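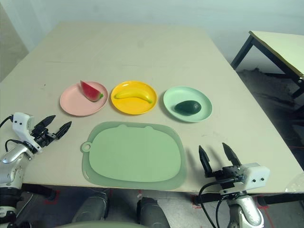 Notebook 11, p. 103

May, evening. Reel bench.

Took the Reva spinning reel apart again. It is the 2000 size, the one I used all spring for perch from the bank at Nernotura. The handle had a rough feeling at one point of each turn, always the same place. Last month I wrote that it must be the line roller. I was wrong about this. I took the roller off, cleaned it, put one drop of oil, and the rough point stayed the same.

Today I opened the side plate. Old grease was dark and quite hard near the pinion. The drive gear has a small mark on two teeth. I could feel it with the fingernail before I could see it. Probably sand went in when I put the reel down on the bank in April. The pinion looks good, also the bearing on the handle side. The other bearing turned with noise, so I washed it three times in solvent and it became quiet, but I do not trust it.

The Celamard 1000 from the shelf was opened too, for comparison. The gear is smaller, so it does not fit, but I wanted to see how the washers sit. In the Reva there is one thin washer behind the drive gear. In the Celamard there are two. I tried the Reva with a second thin washer and the handle became too tight after closing the last screw. Removed it. One washer stays.

Order of screws for the side plate, because I forget it every time: the long one goes at the foot, the two short ones at the front, the one with the flat head under the rotor. If the long one goes in front it touches the gear. I did this in winter and lost an evening.

Grease: thin layer on the gear teeth, a little on the worm shaft, no grease at all inside the anti-reverse bearing. Whoever borrows this reel, please do not put oil there. It slips, and then the handle turns backward when you set the hook.

Drag. The felt washers were dry and a bit shiny. Put new ones from the Győri bag. With the old washers the spool started with a small jump when I pulled by hand, and for perch with soft mouths this is bad. With the new ones it starts smooth on the bench. On the scale I did not measure yet, the small scale has no battery.

Line. Filled the spool with the thin braid over a bit of mono backing. First try was too full and loops came off by themselves, so I took some meters away. Now there is a small lip visible and the casts in the yard go straight — only with the jig head without hook, the neighbors have a dog.

Rough point after all of this: still there, but much less. I feel it when I turn slowly, not at fishing speed. A new drive gear is the right repair. The Győri shop has it only together with the pinion, as a pair, and the pair costs almost as much as a used reel. I will fish with it until autumn and then decide.

To do:
battery for the scale, then set the drag
ask Győri if they sell the noisy bearing alone
wash the Celamard handle knob, it is sticky
look at the top guide on the light rod, the braid had fuzz on the first few meters and I think the ring has a crack

The Nernotura water was still high and brown yesterday, so there is no hurry with the rod.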